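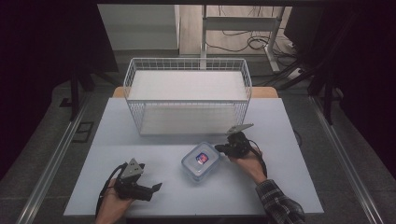

Storage at the Rindbridge community kitchen was reorganised in March, and the stores manager describes the result in terms of baskets and lids. The standard unit is an open-topped wire basket. Dry food goes into clear plastic containers, which are then loaded into the baskets by shelf. A small rectangular container with rounded corners, such as the one lying in front of the white mesh basket, is the size she orders most. "The lid is slightly frosted, so you read the contents through the side walls," she says. "We put the date on the end, never on top. Once they're stacked the top is no use to anyone."

The kitchen holds 1,261 containers on its stock list, of which 1,032 are in use. The remainder are spares, kept at the Holwood store with their lids on. Lids stored apart were found to warp.

Wire was chosen over solid plastic for the baskets after a trial of both. "Crumbs fall through and you wipe the shelf," she says. "With a solid tub they collect in the corners." The drawback is that small items tip where the base wires are widely spaced. A flat board cut to size cures this, although it has to come out for washing.

Each basket takes six small containers in a single layer. She does not allow a third layer in any basket, whatever the contents weigh. "Two is fine. At 3 the bottom lids bow and the seal goes."

The Plondero shelving from the old Bickerstaff site has been kept. Its uprights are sound, but the shelf clips are being replaced, starting with the bay nearest the sink.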